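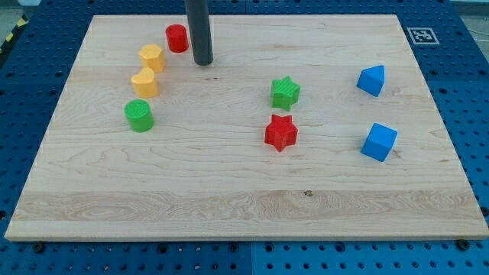
Kagiso Jacobs wrote in to say the Plideck board cups after a month unless both faces get oiled, and asked whether ours did the same. It did, slightly. Stored flat against a wall shelf, one face dried faster and the center rose. Two coats of mineral oil, 12 hours apart, brought it back.

Knife marks are shallow and sand out with 310 grit. Edges are eased enough to lift wet-handed. No feet, so put a damp towel under it.

Price is $57. The Drevach costs $20 more and is heavier. For daily bread and vegetables the Plideck is sufficient.

12 comments
20 shares

Related
Szekeres board oil, retested
Fillberg bread knife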